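4.3 Recording a pick-and-place task by remote control

Before you start, complete the arm check in section 4.2 and place the cube and the container on the work surface. Leave open space between them. Keep the line of travel clear of cables and tools.

1. Switch the leader arm on and hold it in the rest position until the Clestance panel shows READY.

2. Set playback speed to 95 percent or lower. New operators should start at 49.

3. Press RECORD. The follower arm now copies your hand.

4. Lower the gripper over the cube and close the fingers slowly. Stop squeezing when you feel the trigger push back.

5. Lift straight up before you move sideways. A slanted lift drags the cube and spoils the recording.

6. Carry the cube over to the container at a steady pace. If you overshoot, come back smoothly — short corrections are fine and the Purham trainer can learn from them.

7. Open the fingers over the container, raise the arm, and press STOP.

8. Move the cube to a new starting spot, turn it a little, and repeat until you have at least 10 good recordings.

Note: A recording should take almost 8 seconds. Delete any with a long pause in the middle.

Note: Soft packing in the container reduces bounce. Use the same packing for the whole set.

CAUTION: Keep your free hand away from the follower arm while RECORD is lit. Releasing the trigger does not stop the arm.

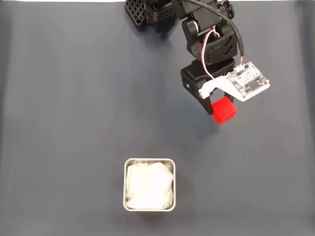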